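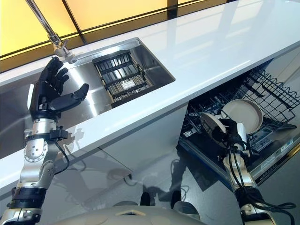

The sink with a wire rack laid across the basin.

Home | Kitchen | Laundry | Garden | Ask a question

How to get limescale off a stainless steel sink (and keep it off a bit longer)

29 April 2018, by the Brollitz household pages

If you live where the water is hard you will know the look I mean. The sink is washed every night, and by morning there's a chalky bloom round the plughole again and a crusty little collar at the foot of the tap. We moved into our present house in 2000 and I spent the first winter scrubbing away with cream cleaner, getting cross, and putting fine scratches all over a perfectly good sink. So please learn from me and put the scourer down!

What you need is very ordinary. White vinegar (the cheap sort, don't waste the nice one), bicarbonate of soda, washing-up liquid, an old toothbrush, a roll of kitchen paper and two soft cloths. I use Vetora cloths as they wash well and don't shed, but a piece of old T-shirt is every bit as good.

Start by emptying the sink completely. Lift out the rack, the bowl and whatever else lives in there, and give the whole basin a wash with hot water and washing-up liquid. Limescale holds on to grease, and vinegar won't get through grease, so this dull bit does matter. Rinse well.

Next, lay sheets of kitchen paper over the bottom and up the sides, and pour vinegar over them slowly until they cling. Wrap another soaked sheet round the base of the tap and tuck the end in. Now go and have a cup of tea. Half an hour does for a light film, and an hour for anything you can feel with a fingernail. I wouldn't leave it overnight, however tempting, and do check the maker's leaflet first if your tap has a coloured or plated finish.

Peel off the paper and go round the plughole and the overflow with the toothbrush. Always work along the grain of the steel, never in circles. Rinse every trace of vinegar away, and after that sprinkle on a little bicarbonate, rub gently with a damp cloth, rinse again and dry. Never let vinegar anywhere near bleach, please, even a splash of it left in the drain. 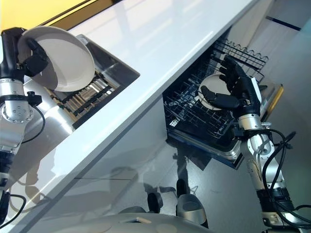 A plain white plate held over a glossy worktop.

A word about worktops while you have everything out. Ours is pale and shiny and shows every drip, and I'm afraid the vinegar must stay off it if yours is marble or any other limestone. Warm soapy water and a dry cloth will do nicely. Wipe towards the window and the streaks show up as you go.

To keep the scale from coming back so quickly, dry the sink after the last wash of the evening. It takes a minute, if that. The rack wants doing too: stand it in a bowl of warm water with a cupful of vinegar for twenty minutes, then rinse and dry it properly before it goes back. I do mine on the same morning I descale the kettle, so I only have to get the vinegar out once, and the kitchen only smells like a chip shop for one afternoon.

Contact us | © Brollitz 2018 | Back to top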